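Berkimdale Repair and Reuse Center
Progress report to the Yazzie Fund: trial of the Pollel arm and gripper kit
24 May 2019
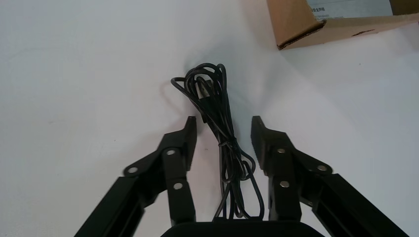
The Pollel gripper over a bundled electrical cable, one of our standard sorting items.

Summary

We are past the halfway point of the grant and we are very happy with where we are. The kit is set up, the staff on the sorting bench know how to run it, and we have logged 159 pick attempts on real donated stock. Cables are still the hard part, as we told you they would be, but the kit copes with them far better than we expected when we wrote the application. We are on budget and we expect to finish in August as planned.

What we set out to do

You will remember the problem. Every box of donated electronics comes with cords, and most of those cords get pulled out, tossed in a bin and dealt with later, which in our case has meant months later. A working cord that goes out the door with a working appliance is worth having. A cord in the bottom of a bin is a cost. We asked for money to find out if a small, off-the-shelf arm could do the picking and placing so that our people could spend their time testing.

We looked at two kits, the Pollel and the Trorden. We went with the Pollel on the strength of its small camera at the wrist and its open setup software. The Trorden had a nicer case and a better printed manual, and I still borrow its manual when I want a clear drawing of how to square up a base plate!

Setting up

Getting the arm bolted down and moving took us two days. The instructions are fine up to the point where you connect the camera, and then they skip a page's worth of steps. We wrote our own version and sent it to the supplier, who answered the same afternoon and has since put it in the download folder. Support has been excellent all the way through.

The fingers are plain black linkages held with ordinary screws, and I can't say enough good things about this. Anyone on the bench can see how they go together. We check the screws at the start of each shift with a hand driver. Two have worked loose since we began, both on the same finger, and both were back in place in a minute.

We started out on the old gray bench mat and moved to a white tabletop after the first week. Black cords show up much better against it, and the camera has a far easier time finding the edges. Soft shadows next to a cord still fool it now and then. We moved one lamp and that helped, and we would like to try a second.

How the picks have gone

Of the 159 logged attempts, 100 ended with the item in the right tray on the first try. I should be clear that this covers everything we gave it: adapters, small boxes, remote controls and cords all together. Boxes and adapters are nearly boring now. Remote controls gave trouble until we slowed the closing speed, and have been steady ever since.

Cords are where it gets interesting. If a cord is bundled with a narrow waist in the middle, the best plan is to bring the open fingers down on either side of that waist and close there. When the arm goes for the loops at the end it tends to catch one strand and drag the rest along behind. Plugs are another matter. A plug tucked in among the loops can sit right where a fingertip wants to go, so we have been teaching the arm to look for the plug first and come in from the other side. It works well on the shorter cords. Long ones with a lot of loose curls still beat us more often than I would like.

One small discovery has paid off already. We now have people give every cord a quick wrap at the middle when it comes out of the donation box. It takes a couple of seconds and the arm does much better afterward. The cords are tidier on the shelf too, and the store staff have noticed.

The people side

I was nervous about this part. The bench crew had heard the word "robot" and drawn their own conclusions, so we let them run it from the first morning. By the end of the second week they were suggesting better tray layouts and arguing over grip points at lunch. The tray layout we use today came from them.

Money

The kit, the tabletop and the lamp are all paid for. We have $3000 left in the equipment line, set aside for spare fingertips, the second lamp and a replacement set of linkage bars. None of the spares has been needed so far. If that holds, I would like to talk with you about moving part of it to staff hours.

Still to do before August

Log a second round of picks using cords only, so the numbers stand on their own.
Try the softer fingertip pads Pollel sells as an add-on.
Run the arm through a full shift with a trained staff member nearby but hands off.
Write up our setup notes so other reuse shops can follow them.

You are welcome to come and see it any time the bench is open. The full pick log is available on request, misses included.

Program Manager, Berkimdale Repair and Reuse Center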